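Share 69 | Comments 14

The quiet comeback of the living field

By Polyxeni Chatzigeorgiou

Push a spade into the lower field at Vernon and it goes down like it's cutting cake. Olanrewaju Ogundipe lifts out a square of soil, turns it over in his hands and starts pulling it apart with his thumbs, grinning. There are roots all the way through it, fine white ones, and worm channels you could poke a pencil down.

"Smell that," he says, and holds it under my nose. It smells wonderful, like a forest after rain.

Ogundipe grows corn, soybeans and a little winter wheat on 1,423 acres, and for the past few years he has kept nearly all of it green between cash crops. His mix is cereal rye, crimson clover and a few radishes, seeded right behind the combine or, when the corn is running late, flown on while the stalks are still standing. He'll talk about it for as long as you'll let him (I let him for most of a morning!) and he is very good company on the subject of clover.
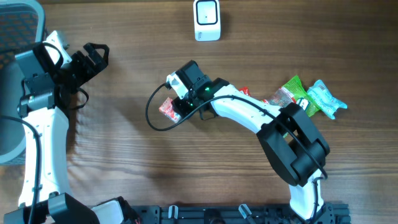
Two arms at the table, with the wrist lights showing green.

The rye is the workhorse. He drills it at 60 pounds to the acre, which he thinks is plenty if it goes in during September and a bit thin if it doesn't. It holds the slopes through the winter storms, and by spring it's thick enough to shade out a lot of the waterhemp that used to drive him up the wall. He plants his soybeans straight into it while it's still standing, then rolls it flat. The first time he tried that, his father drove past twice to make sure he was seeing it right.

Corn is trickier. Heavy rye ties up nitrogen just when young corn is hungry for it, so ahead of corn he leans on the clover and kills the rye early, at knee height or below. One wet spring he couldn't get in the field until it was up to his belt. "That corn was yellow until the Fourth of July," he says. He moved some of his nitrogen up to planting after that and hasn't seen it so bad again.

Then there are the slugs. Residue keeps the ground cool and damp, and slugs love it. He checks under old shingles laid out in the rows, and he has replanted a corner or two over the years. He's cheerful about this too, more cheerful than I'd be. 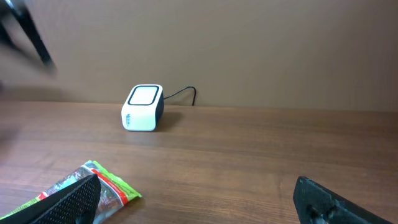

A small white device on the table, set back near the wall.

Over on the Admont side of the creek, the ground is heavier and slower to change. He shows me a patch by the gate where trucks used to turn around, still tight as a brick a few inches down. The radishes have started to open it up. He wants to try a summer mix there after wheat, with sunflowers and sorghum-sudangrass, and maybe bring in a neighbor's cattle to graze it. The fence is the sticking point, and so is the water, and we spend a good while walking the line and arguing happily over where a tank could go.

His advice to anyone curious is to start with one field ahead of soybeans, order the seed before harvest gets busy, and take a spade out there often. He keeps his behind the seat of the pickup.

Last updated in September

Contact us | Copyright Rakano Magazine | Back to top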